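Rereading the Skedomari books in order
17 Oct 2024

I finished the fourth Skedomari novel last night, which leaves one. I started in February and have been keeping notes on structure, mostly chapter lengths and who holds the point of view.

Book one runs 360 pages in the Prultent paperback and uses a single narrator. Book two splits the same sort of story among 13 narrators, and the first of them does not come back until chapter 18. On a first read I took this for carelessness. With notes it is easier to follow: each narrator picks up at the hour the previous one stopped, so the clock never runs backward. 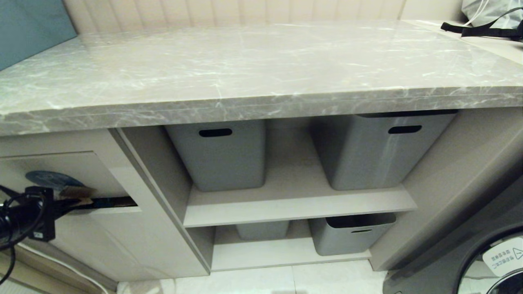 Book three drops the method and goes back to one voice. The siege of Jikano takes 14 chapters, and the magic system gets its only full explanation there, in a letter. I would have cut the letter by half. The map at the front still puts the river on the wrong side of the city, and the text follows the river, not the map.

Book four is the weakest so far. Two subplots end off the page and the glossary repeats entries from book one with different spellings. I have the Sombatkul edition of book five, which is supposed to correct the spellings. Notes on that when I get through it.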